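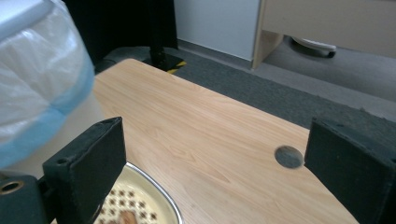
Gripper over the table, with the silver-rimmed dish down between the fingers.

Hi from the Brilldale robotics club! I'm Princess Talavera, I keep up this page (when I remember to), and this is our May gallery. We've got 15 members this term and one big project, which is getting a gripper to clear a table the way a person would: pick the thing up, carry it over, drop it in the trash. Sounds easy, right? Ha.

We do the moves by hand first, over and over, and every run gets saved. Remedios Castillo keeps the log and she tells me we're at 1079 runs, 149 of them from this month alone!

A few notes on the photo for anyone following along at home. Those two dark blocks are the fingers, and the flat faces on the inside are what do the gripping. The brass-colored ring is set in the mounting bracket down in the corner. And yes, the trash bin is right up against the table on the left, bag and all, so the carry is a short one.

My favorite task is still the dish, because that thin rim is so fussy to grab. I gave it 20 tries in one afternoon and went home with a sore wrist and a big grin. Next up is the Skosstead meet, and we're bringing the table-clearing task with us. Come say hi if you're there!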